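Wording for an obituary when the family lives in two countries
Posted in Family Notices and Funerals

Chaltu Mamo

My uncle died on Friday and I have been asked to write the notice for the paper in Mollham. I have never written one. He lived here for most of his adult life but was born abroad, and half of the family still lives there. The paper prints the notice in its weekly edition and also puts it on its website, and the limit is 3000 characters with spaces.

My first draft is well over that. Most of the length is names. He had two marriages, children from both, a stepson he raised from a small boy, and a long list of nieces and nephews who all expect to be in it. My aunt (his second wife) wants the stepson listed with the sons. One of my cousins does not. There is also the matter of the first wife, who is living and who stayed on good terms with everybody.

What I need to know is who has to be named, what order they go in, and whether I can leave out the cause of death. Also, do I need to give the service time if there will be a second service overseas in June? The funeral home is Aerts and they said they would print whatever I send them, so they are not much help on the wording.

Tolera Negussie

Sorry for your loss. I have written several of these for our church and the usual order is spouse, children, stepchildren, parents if living, brothers and sisters, grandchildren, then everyone else. Spouses of the children go in parentheses after the name, like "his daughter, Ruth (Daniel)". After the survivors you put "He was preceded in death by" and the names of those who went before him.

You do not have to name nieces and nephews. "Many nieces and nephews here and abroad" is normal and will save you a lot of room. If you name one you have to name them all, and you will miss somebody.

Cause of death can be left out. "Passed away at home" or "after an illness" is enough, and plenty of notices only give the date.

On the stepson, I would go with what your aunt wants. She is the widow and it is her name at the top of the list. If he was raised in the house from a small boy, "sons" is a fair word for it. Your cousin can be told the decision was hers. The first wife can go in as "the mother of his children" followed by their names – I have seen that done and it did not upset anyone, but ask her first. Some people would prefer to be left out.

Give the full details for the local service: day, time, address, and where to send flowers or donations. For the other one, a single line is fine. "A second service will be held overseas in June." Family there will hear about it by phone anyway.

Have one other person read the names out loud before you send it. Spelling mistakes in names are what people call the paper about, and a correction does not run until the next edition.

Beat Hubmann

Check if the paper charges by the line. Ours does. We cut my father's down to the short version and put the long one in the service program.
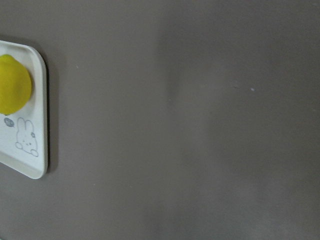

The program has no limit, so the nieces and nephews all went in there by name and the notice just had the date, the immediate family and the service time.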